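Urnalier 示教手柄 使用说明
第四章 柔性条带类工件的示教
Zarnari 控制器配套文档
修订日期:2021年5月31日

4.1 适用范围

本章说明如何通过手动牵引或远程操作,向机械臂示教柔性条带类工件的拾取、移送和放置。柔性条带指缎带、纱带、织带、薄膜条等在自重下即发生弯曲的工件。刚性工件的示教见第三章。线缆类工件两端带有接头时,按第五章执行。

本章默认已完成下列工作:

机械臂已按第一章固定并接地。
Urnalier 手柄已与 Zarnari 控制器配对,手柄状态灯为绿色常亮。
Pluladeo 录制软件已安装,许可文件有效。
腕部相机已完成手眼标定,标定结果已写入控制器。

更换过夹爪手指、相机支架或相机本体的,须重新标定。仅更换指尖衬垫的,不需要重新标定,但须执行 4.3 节的闭合零点校正。

4.2 术语

牵引示教:操作者握住机械臂末端的示教环,直接带动机械臂完成动作,控制器记录各关节位置。

远程示教:操作者手持 Urnalier 手柄,机械臂末端跟随手柄运动,控制器同时记录手柄指令和机械臂实际位置。

片段:从按下录制键到再次按下录制键之间的全部数据。一个片段只包含一次完整的任务。

跟随比例:手柄位移与机械臂末端位移之比。出厂值为一比一。

自由端:条带上未被夹持、未被压住、可自由移动的一端。

成圈:条带自身弯曲或交叠形成的环状部分。成圈的开口朝向对夹持点的选择有影响,见 4.6 节。

4.3 示教前准备

1. 按下控制器面板上的急停按钮,确认机械臂断电并抱闸。

2. 检查两侧夹爪手指。手指表面应无裂纹,指尖衬垫应无翘边、无缺失。衬垫有缺损时成对更换,不得只换一侧。

3. 用无绒布擦拭指尖和衬垫。不得使用含硅油的清洁剂。

4. 松开急停按钮,按住复位键直到控制器发出提示音。

5. 在控制器菜单中依次选择“末端”“夹爪”“闭合零点”,执行零点校正。校正过程中夹爪会自动闭合一次,手指之间不得放置任何物体。

6. 打开 Pluladeo,进入“设备”页,确认腕部相机、控制器和手柄三项均显示已连接。

7. 在“存储”页选择数据目录。目录所在磁盘的可用空间不足时,软件不允许开始录制。

8. 将机械臂移动到观察位。观察位是每个片段的起始位置,此时腕部相机与工作台面的距离为约 300 毫米,夹爪完全张开。

9. 在“位姿”页点击“保存为观察位”。

注:观察位保存后,同一任务的所有片段都使用该位置。中途修改观察位的,应新建任务,不得与已有片段合并。

注意:执行第 5 步时手指不得伸入夹爪之间。零点校正期间力限制功能不起作用。

4.4 台面与照明

台面应平整、固定,机械臂动作时不得晃动。台面材质不限,但同一任务内不宜更换。需要覆盖多种台面时,每种台面单独建立任务,再在 Pluladeo 中以任务组的形式合并。

半透明工件对台面图案敏感。条带放在带纹理的台面上时,纹理会透过条带显现,条带边缘与纹理线条可能混在一起。此类组合可以录制,但片段数量应相应增加,并在元数据的“台面”栏中注明“有纹理”。

光滑台面会反射顶部照明。腕部相机随机械臂移动,反光点在画面中的位置也随之移动。调整方法如下:

1. 将机械臂移动到观察位,打开 Pluladeo 的实时预览。

2. 勾选“过曝提示”。画面中亮度饱和的区域会以斜线标出。

3. 观察斜线区域是否与工件重叠。不重叠的,可以直接录制。

4. 有重叠的,先移动工件的放置位置,再考虑调整灯具角度。灯具调整后须锁紧。

5. 将曝光方式由“自动”改为“固定”。快门时间以画面中工件边缘可辨认为准。

6. 将机械臂沿预定路径下降到夹持高度,再次查看预览。下降后反光点的位置与观察位不同,两处都应检查。

台面照度低于 800 勒克斯时,软件状态栏显示黄色提示,仍可录制。提示出现时快门时间会被延长,快速移动可能造成画面拖影。

工件上印有文字的,不需要遮挡。文字方向可用于判断条带是否翻面,需要区分正反面的任务应在元数据中填写“印字面朝上”或“印字面朝下”。无法判断的填“未知”,不得留空。

4.5 工件初始状态

每个片段开始前由操作者放置工件。放置时遵循下列要求:

1. 条带应完全处于观察位的相机视野内。允许有多条条带同时出现,但须在元数据中指定目标条带。

2. 条带的弯曲形态应有变化。连续多个片段中形态基本相同的,合并统计时按一个片段计入覆盖率。

3. 不得用胶带、磁铁或重物固定条带,任务本身包含固定步骤的除外。

4. 放置完毕后,双手离开工作区,再按录制键。

常见的初始状态分为平直、单弯、成圈、多重交叠四类,在元数据“初始形态”栏的下拉菜单中选择。形态介于两类之间时选较复杂的一类。末端剪成斜口的条带,以斜口尖端作为端点。

注:卷曲的条带在放下后可能继续缓慢舒展。应等待其静止后再开始录制。

4.6 夹持点的选择

夹持点由操作者在示教时决定,软件不作限制。为使各片段之间保持一致,同一任务应采用同一种选择规则,并在任务说明中写明。可用规则如下。

端部夹持:在自由端向内一小段处夹持。适用于穿引、悬挂和对齐任务。夹持后自由端在指尖外露出的长度应保持一致。

中段夹持:在条带中部夹持,两侧自然下垂。适用于移送任务。移送过程中条带两侧可能摆动,应降低速度。

成圈夹持:在成圈的弧顶或两股汇合处夹持。适用于打结前的整理。两股汇合处夹持时须确认两股均进入手指之间。

接近时夹爪的张开方向应与夹持处条带的走向大致垂直,使条带的宽面或窄边从两指之间穿过。条带平贴台面时,指尖先接触台面,再沿台面缓慢闭合,将条带收拢后夹起。指尖接触台面时,手柄会给出一次短振。感到短振后不得继续下压。

接近阶段腕部相机画面的下部会被手指占据,靠近指尖的一段条带可能因距离过近而失焦。此时不应依靠腕部画面判断夹持深度,应参照夹爪开度读数和外部相机画面。例如台面为白底灰纹的大理石花纹,工件为带有“ESTEE”字样的半透明奶油色条带,条带弯成水滴形的圈,斜口一端朝向右上方,下段伸入两根黄色手指之间并变得模糊,夹持点就在模糊的一段附近,而最清楚的是远离手指的成圈部分和印字部分。

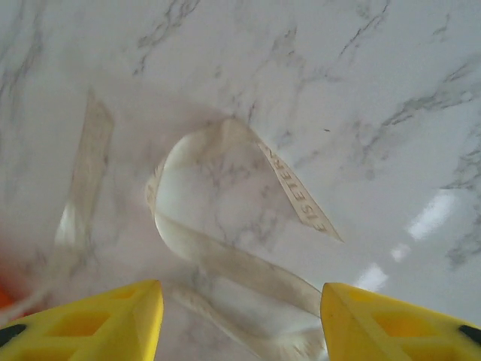 Valdebenito 的反馈意见认为,这一阶段的速度要求写得过于笼统,新操作者往往在指尖触台之后停顿过久,停顿被一并录入,回放时机械臂也会在同一处停住。该意见建议把触台到闭合之间的时间作为单独的检查项,并建议训练时先用牵引方式走一遍,再换成手柄。

上述意见已部分采纳。Pluladeo 现提供“触台停顿”检查,超过设定值的片段在列表中以橙色标记。标记不影响保存,由审核者决定取舍。先牵引后手柄的顺序未列为强制要求,各使用单位可自行规定。

4.7 牵引示教步骤

1. 在 Pluladeo 中新建任务,填写任务名称、工件、台面、初始形态和夹持规则。

2. 将控制器模式旋钮转到“牵引”。

3. 机械臂回到观察位后,握住示教环。应握环体外侧,不得握住相机或相机线缆。

4. 按下示教环上的使能键并保持。松开使能键时机械臂立即停止。

5. 按录制键。提示音响起后开始动作。

6. 带动机械臂下降至夹持高度。下降路径应连续,避免来回修正。

7. 用示教环上的滚轮闭合夹爪。滚轮转动应平稳,不得一次拨到底。

8. 提起条带,确认条带随夹爪离开台面后再水平移动。

9. 到达目标位置,下降,张开夹爪。

10. 垂直提升末端,待条带与手指完全脱离后,返回观察位。

11. 再次按录制键,结束片段。

12. 在弹出的窗口中选择“成功”“失败”或“作废”。

注:失败片段应保留。作废仅用于外部干扰造成的无效数据,例如人员误入工作区、照明中断或误触录制键。

牵引示教时操作者的手臂可能进入外部相机视野。使用外部相机数据的任务宜采用远程示教。

4.8 远程示教步骤

1. 将控制器模式旋钮转到“远程”。

2. 操作者站在安全线以外,面向工作台。手柄坐标系以按下对准键时的朝向为准,之后转身的应重新对准。

3. 按住对准键,直到手柄状态灯由绿色变为蓝色。

4. 在“跟随”页设置跟随比例。移送段可用出厂值。夹持段建议降低比例,手柄移动同样的距离,末端移动较短的距离。

5. 轻按扳机,确认夹爪开度读数随之变化。

6. 松开扳机,机械臂回到观察位,按录制键。

7. 移动手柄,使末端到达条带上方。

8. 按一次比例切换键,进入夹持比例。手柄振动两次表示切换完成。

9. 继续下降,感到短振后停止。

10. 缓慢扣动扳机,直到开度读数不再变化。

11. 提起条带,再按一次比例切换键,恢复移送比例。

12. 完成移送和放置,返回观察位。

13. 按录制键结束片段,选择片段结果。

手柄移出可用空间时,机械臂停止跟随,末端保持在原处。此时应按住离合键,将手柄移回舒适位置,松开离合键后继续。离合期间的数据仍被记录,并带有离合标志,训练导出时默认剔除。

注意:通信中断时机械臂停止并保持夹持力。恢复连接后不会自动继续跟随,须重新执行第 3 步。中断所在的片段选“作废”。

注意:远程示教期间,工作区内不得有人。需要整理工件时,先松开使能键,待控制器显示“待机”后方可进入。

4.9 力与速度设置

薄型半透明条带的夹持力应从 9 牛开始试验。夹持后条带在手指间滑动的,逐级增大;条带上出现压痕的,逐级减小并检查衬垫是否过硬。两种现象同时存在时,更换较软的衬垫,不再调整夹持力。

下压力限制用于保护台面和手指。该限制达到时,控制器停止下降并发出长振。长振与触台时的短振含义不同,出现长振的片段应检查是否存在手指弯曲或工件移位。

速度限制分为接近、夹持、移送、放置四段,在“限制”页分别设置。夹持段的速度限制在检测到触台后自动生效。

修改任何一项限制后,软件会在任务日志中写入一条记录。限制值变化前后的片段可以属于同一任务,但导出时会分别列出。

4.10 片段检查

录制结束后应当场检查,不宜积压。检查步骤如下:

1. 在片段列表中双击待检片段,打开同步回放窗口。

2. 拖动时间轴到夹爪闭合时刻,对照腕部画面和外部画面,确认目标条带在两指之间。

3. 查看开度曲线。闭合后曲线应保持平稳。出现缓慢下降的,可能是条带滑出;出现台阶的,可能是两股条带中有一股脱落。

4. 查看末端速度曲线,确认接近段没有明显的往复。

5. 核对元数据。台面、初始形态、印字面三项与画面不符的,直接在窗口中更正,软件保留更正前的内容。

6. 检查无误后点击“通过”。需要他人复核的点击“待复核”。

每个任务的通过片段达到 19 个后,才可以启用“试回放”。数量不足时该按钮为灰色。初始形态为成圈或多重交叠的任务,建议在此基础上继续增加。

4.11 试回放

试回放由机械臂按训练结果独立执行任务,操作者只负责监护。

1. 清空安全线以内的人员和杂物。

2. 按 4.5 节放置条带。放置方式应与已录制的片段有所区别。

3. 监护人手持急停盒,站在可看到整个工作区的位置。

4. 在 Pluladeo 中点击“试回放”,选择低速。

5. 机械臂从观察位开始动作。出现碰撞趋势或异常振动时立即按下急停。

6. 动作结束后填写结果。失败的,在“失败阶段”栏选择接近、夹持、移送或放置。

同一阶段连续失败的,应针对该阶段补录片段,不需要重录全部任务。补录时仍须录制完整过程。

试回放不得使用高速档。转入正常运行的条件见第七章。

4.12 常见问题与处理

现象:下降后夹爪闭合,条带未被夹起。
处理:检查闭合零点。零点正常的,检查指尖与台面是否平行。仍未解决的,降低夹持段跟随比例后重新录制。

现象:只夹起成圈中的一股。
处理:在任务说明中改用端部夹持,或调整接近角度,使两股同时处于手指之间。已录片段选“失败”,予以保留。

现象:放下后条带粘在一侧衬垫上。
处理:清洁衬垫。使用干燥环境的,可在工作台旁加装离子风扇,风口不得直接朝向条带。

现象:预览画面亮度随机械臂移动而变化。
处理:确认曝光方式为“固定”。白平衡也应设为“固定”。

现象:回放时腕部画面与关节数据不同步。
处理:在“设备”页点击“时间同步”,等待完成后重新录制。已录片段无法事后校正,应作废。

现象:手柄状态灯红色闪烁。
处理:电量低。更换电池后重新配对,不需要重新标定。

现象:“试回放”按钮为灰色,但片段数量已满足要求。
处理:检查是否有片段仍处于“待复核”状态。该状态的片段不计入通过数量。

4.13 数据导出

1. 在任务列表中选择一个或多个任务,点击“导出”。

2. 选择是否包含失败片段。默认包含。

3. 选择是否剔除离合段。默认剔除。

4. 选择图像格式。工件半透明或边缘细薄的,选择无损格式。

5. 点击“开始”。导出期间不得断开存储设备。

导出目录中包含一份校验文件。将数据复制到其他设备后,应使用 Pluladeo 的“校验”功能核对一次。旧版本软件导出的目录可以读取,但缺少触台停顿字段,相关统计显示为空。

下一章:第五章 带接头线缆的示教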